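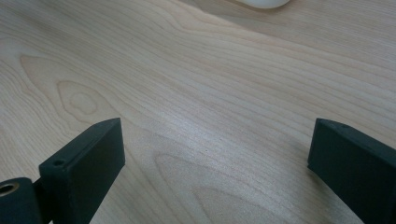 Pale wood, matte finish, plenty of grain.

The table, one year on

8 Aug 2019

Several of you have written in to ask how I'm getting on with the Big Table Project, so I thought I'd better own up. It's slow! I've now spent more evenings reading about wood finishes than I ever spent revising for my exams, and I've got opinions about oil that I'm no longer allowed to share at dinner.

For anyone new, I decided last year that we were going to have one decent table in place of the three wobbly ones we'd been shuffling round the house. Something to eat at, do the accounts on, spread a jigsaw over and generally live at. I wanted light wood (our kitchen faces north and gets gloomy by teatime) and I wanted it to feel nice under your hand, without that thick glassy varnish that makes a tabletop feel like a school lab.

First lesson: light wood shows everything. Tea, beetroot, felt tip, the ring from a plant pot you swore had a saucer under it. If you've got a pale top, get into the habit of wiping things up there and then. A soft cloth wrung out in warm water does nearly all of it, and you go with the grain, and then you dry it. I used to leave it to dry by itself and ended up with faint rough patches where the fibres had lifted. A very light rub with fine paper sorted that out, but I was holding my breath the whole time. Please don't try it on veneer, by the way, or at least go very gently indeed. There's hardly any thickness to play with and once you're through it, you're through it.

Second lesson: test your finish underneath. I bought a tin of Voron hard wax because the man in the shop in Woltirach was so keen on it, and I'm glad I did a patch on the underside first. Lovely stuff, smells of oranges, but on our wood it went the colour of weak custard. I've since moved on to Retano, the clear matte one, and that's kept things much closer to bare timber. Two thin coats, a night between them, and don't be tempted to slap on a third. I was tempted. It went tacky and I had to wipe the lot back with a rag while muttering.

Third lesson, and the one I get asked about most: sunlight. Pale woods tend to go yellower over the years, and they'll do it unevenly if you always leave the fruit bowl and the placemats in the same spot. We shift ours about whenever we remember. In March I turned the whole table round so the window end had a rest, which took 2 of us and a fair bit of swearing in the doorway.

A reader asked whether it's worth paying for a proper restorer. I did get a quote from Manalastas for my mum's old sideboard, and for a piece with real damage I'd say yes. For everyday scuffs I'd keep my money and buy a good cloth.

And if you're choosing a board, do go and look at it in person. The grain in a catalogue sample tells you nothing much about what'll turn up on the van. I went through 17 boards in the timber yard before I found the ones I liked, and I'd happily have stayed for more, only they wanted to close.

Next time I'll be tackling chairs. I have 8 of them in the garage and no two match, so if you've ever stripped paint off a spindle-back without losing your temper, please write in and tell me how.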